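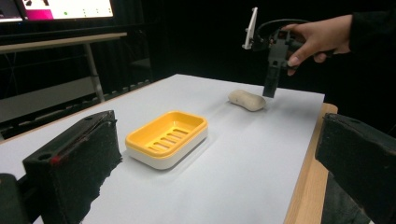
Was ist Seife chemisch gesehen?
Ein Gemisch aus Natrium- oder Kaliumsalzen langkettiger Fettsäuren.

## 1. Verseifung

Fette und Öle sind Triglyceride, also Ester aus Glycerin und drei Fettsäuren. Kocht man sie mit Natronlauge, werden die Esterbindungen gespalten. Es entstehen Glycerin und die Natriumsalze der Fettsäuren:

Triglycerid + 3 NaOH → Glycerin + 3 Natriumsalz der Fettsäure

Mit Natronlauge erhält man Kernseife (fest), mit Kalilauge Schmierseife (weich bis pastös). Die Reaktion ist praktisch irreversibel, da das Carboxylat-Ion vom Alkohol nicht mehr angegriffen wird.

Im Kaltverfahren bleibt das Glycerin in der Seife. Im Siedeverfahren wird die Seife mit Kochsalz ausgefällt (Aussalzen). Der Seifenkern schwimmt oben, darunter steht die Unterlauge mit Glycerin, Salz und überschüssiger Lauge.

## 2. Verseifungszahl

Definition: Masse KOH in mg, die zur vollständigen Verseifung von 1 g Fett nötig ist. Kurze Fettsäuren ergeben eine hohe, lange eine niedrige Verseifungszahl.

Rechenbeispiel: Ein Fett hat die Verseifungszahl 198. Für 345 g Fett braucht man

345 g · 0,198 = 68,3 g KOH

Umrechnung auf NaOH über die molaren Massen (40,0 und 56,1 g/mol):

68,3 g · 40,0 / 56,1 = 48,7 g NaOH

In der Praxis wird die Laugenmenge um einige Prozent verringert (Überfettung). Der Rest des Fettes bleibt unverseift und macht das Stück milder.

**Aufgabe 1:** Wie viel NaOH benötigt man für 351 g desselben Fettes ohne Überfettung?

## 3. Aufbau und Waschwirkung

Das Seifenanion hat einen unpolaren Kohlenwasserstoffrest und eine polare Carboxylatgruppe. An der Wasseroberfläche ordnen sich die Anionen so an, dass die unpolaren Reste aus dem Wasser ragen. Die Oberflächenspannung sinkt, das Wasser benetzt Haut und Gewebe besser.

Oberhalb der kritischen Mizellbildungskonzentration lagern sich die Anionen zu Mizellen zusammen. Fettschmutz wird im Inneren eingeschlossen. Die negativ geladenen Oberflächen stoßen sich ab, die Tröpfchen bleiben emulgiert und lassen sich abspülen.

## 4. Nachteile

- **Hartes Wasser:** Mit Ca²⁺ und Mg²⁺ bilden sich schwerlösliche Kalkseifen. Ein Teil der Seife geht für den Waschvorgang verloren, auf Waschbecken und Textilien bleibt ein grauer Belag.
- **Alkalische Reaktion:** Carboxylat-Ionen sind schwache Basen. Eine Seifenlösung hat meist einen pH-Wert zwischen 9 und 10. Wolle und Seide werden angegriffen.
- **Säureempfindlichkeit:** In saurer Lösung fallen die freien Fettsäuren aus, die Waschwirkung geht zurück.

Synthetische Tenside wie Alkylsulfate haben diese Nachteile nicht oder nur schwach. Ihre Calciumsalze sind deutlich besser löslich.

## 5. Zum Praktikum

Kokosfett, Ethanol und Natronlauge 30 Minuten unter Rühren erhitzen. Schutzbrille und Handschuhe tragen. Ethanol dient als Lösungsvermittler und darf nicht in die Nähe offener Flammen. Danach in gesättigte Kochsalzlösung gießen, abfiltrieren, pH-Wert des Produkts prüfen.

Ins Protokoll gehören Reaktionsgleichung, Ausbeute und der Schüttelversuch mit destilliertem Wasser, Leitungswasser und Calciumchloridlösung.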